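## 4. Evaluation of the Zemen Kit on Sorting of Flexible Parts

### 4.1 Kit under review

The Zemen kit is sold as a complete package for small-scale manipulation work. It consists of a two-finger gripper, a wrist camera, a mounting plate, and the Ivlow software, which handles camera calibration, recording, and policy playback. We bought the standard version and installed it according to the printed guide. No part of the kit was modified. The software build used throughout was the one released in April; a later build changes the recording format and was not tested.

The vendor lists rigid household objects as the intended payload. Soft linear objects such as cords and strings are mentioned in the product sheet only as "supported with user data." Our interest was in how much that phrase covers in practice.

### 4.2 Task and data

The task is to separate thin cords by color into open baskets. Cords were chosen over cloth or bags for two reasons. They have little area for the fingers to close on, and their shape after release is hard to predict, so each placement changes the starting condition for the next grasp. We collected 1063 demonstrations by teleoperation, all with the same arm and the same operator interface. Demonstrations in which the arm reached a joint limit were kept if the operator recovered without a reset.

Two policies were trained. The first is the default model shipped with Ivlow, tuned on our data with the vendor's settings. The second, Valdovinos, is our own baseline and uses the same wrist images and joint readings but predicts shorter action segments. Both run on the same workstation, and neither receives depth. A third option, the hosted Haneo training service, was considered and dropped, as its terms did not allow export of the trained weights.

### 4.3 Scene setup

Placement is judged from the wrist view alone. This puts some demands on the scene. The baskets have slotted floors, and the table is covered with a printed cloth, so a policy has to tell a cord apart from slot edges, shadows, and the printed stems and circles. We kept the cloth on purpose. In early trials on a plain table both policies did well enough that the comparison said little about either one. Figure 2 gives a wrist view with pale cords in the green basket and black cords in the white one. 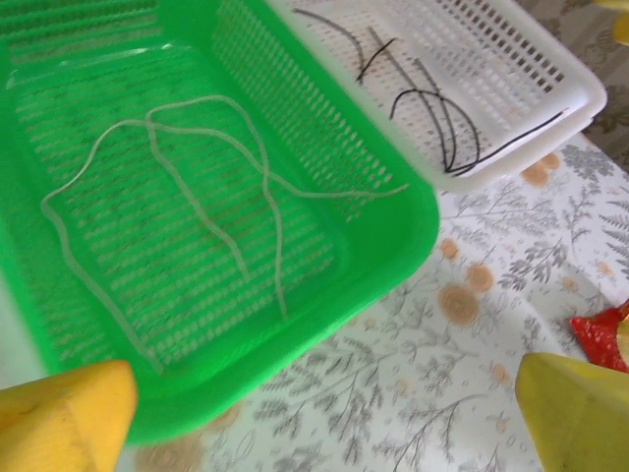

**Figure 2.** Wrist camera view of the two baskets on the printed cloth. Parts of both yellow fingers are visible at the lower corners.

Camera exposure was fixed before each block of trials and left alone until the block ended. With automatic exposure, the brightness of the wrist view shifted as the arm moved over the white basket, and the default model tended to pause there. The Ivlow settings page does offer a fixed mode, but the value is lost on restart and has to be entered again. We reported this to the vendor.

### 4.4 Procedure

Each policy was run in blocks of 12 trials. A trial ended when the last loose cord had been released, when the time limit was reached, or when the operator pressed stop. A cord resting across a rim was scored as a miss even if most of its length lay in the correct basket. Cords lifted together and released together in the correct basket were accepted. The order of the blocks was alternated between policies so that finger wear would affect both equally, and the fingers were wiped clean between blocks.

Failures were labeled afterward from the recordings as missed grasp, wrong basket, or partial release. The last label covers cases in which a cord stayed caught on a finger after opening. Results for each label are given in Section 5.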